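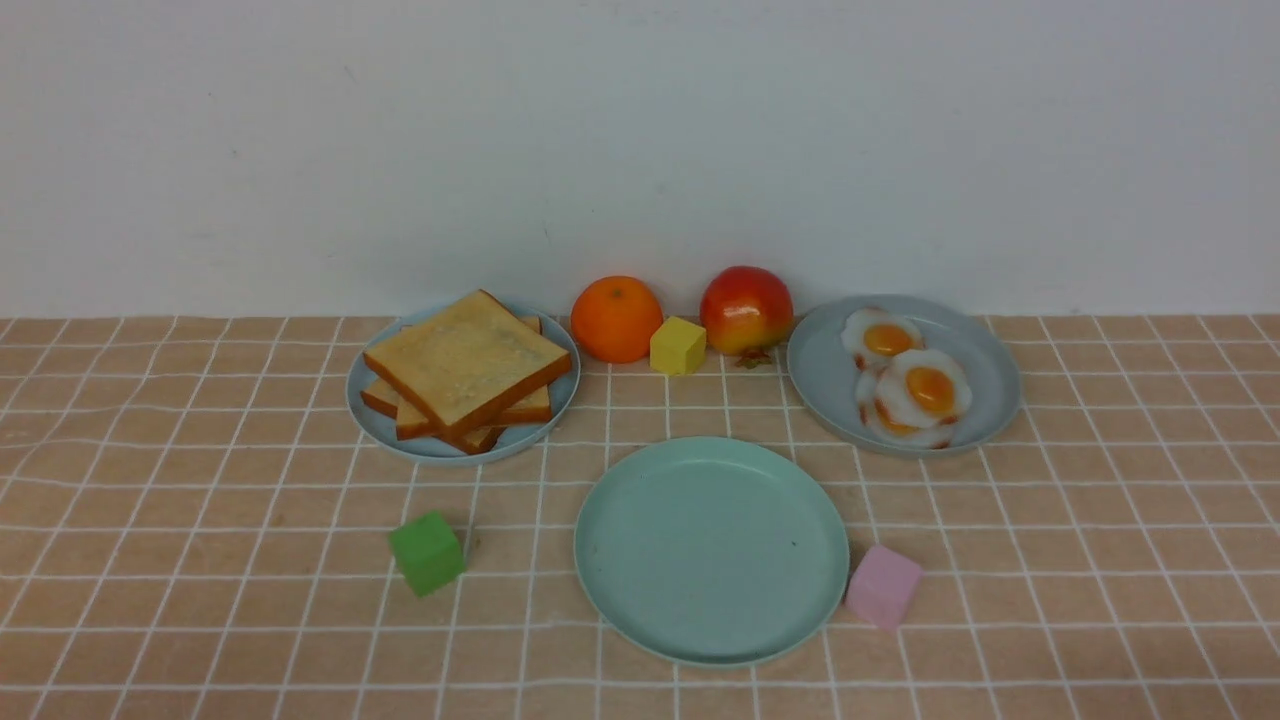

Toast, eggs and fruit, with an empty teal plate at the front.

Planning the kit for a tabletop robot arm: tips from the bench
by Olanrewaju Sani

I love this part! You get to think about the whole job before a penny leaves the account, and a bit of time with a notepad now can save a lot of grumbling later.

Start with the props
Play food is a brilliant first purchase. It keeps its shape, it wipes clean and you can set the same breakfast out every morning. Our first order from Tornatham came to 446 pounds with plates, foam cubes and a patterned cloth, and I'd happily have spent less on cloth and more on spare toast.

Measure for the cables
Before you choose an arm, draw the table on paper and mark where the plates will go. Then think about the cables – they need enough slack for the longest reach,

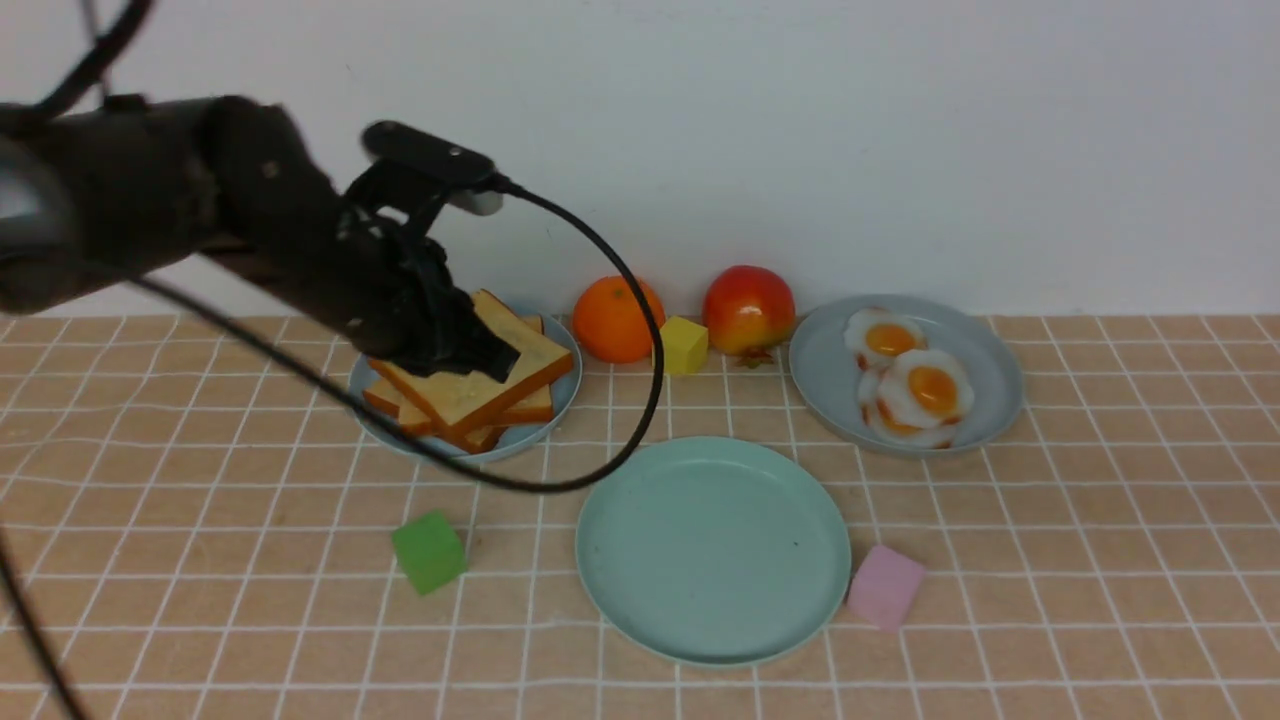

and that slack has to go somewhere. Put clips and sleeves on the list from the start. I allow 20 pounds for them and have never had any left over. Buy a spare camera lead as well, in the same length as the first.

Check the grip before the price
Ask the supplier how wide the fingers open and whether the tips can be swapped. Ernimden lent us 2 sets to try in December, and it was such a help! Thin things like toast and fried eggs want a different tip from an apple, so take your fiddliest item along to any demo.
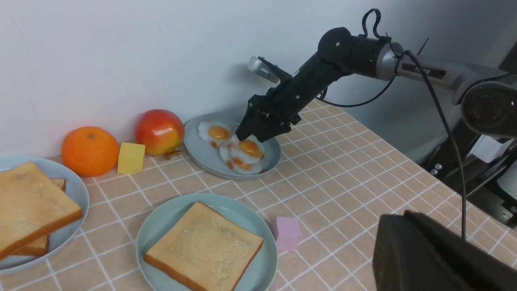
Leave something in the pot
I hold back 16 per cent of the total for bits I forgot. Last time it went on a second table lamp, more plates and a very good stool.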